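Does a white tabletop really yellow if it's near a window?

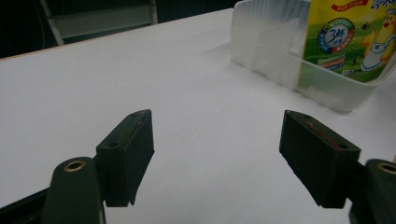
My desk gets sun from lunch until evening and the salesman at Llorente wants $278 for a "UV shield" treatment on the new top I'm ordering. He says white always turns within 12 months. Sounds like a scare story to me. Has anyone seen this happen?
Olaia Salcedo

kareck_fan
Depends what it's made of. Old white plastics go yellow, sure. I have a kitchen table from 1990 by a south window and the only yellow on it is under the fruit bowl. I'd ask him to put the 12 months in writing. Bet he won't.

Trinar
yes mine did. get the treatment

Hidodum
Yours did, but was it sun or was it a cleaner? Some sprays leave a film that looks just like yellowing. Olaia, before paying anything, ask for a sample of the top, cover half with foil and leave it on the sill for 6 weeks. Then compare the halves. Also ask what's in the treatment. If he can't name it, I'd keep my money and buy a blind.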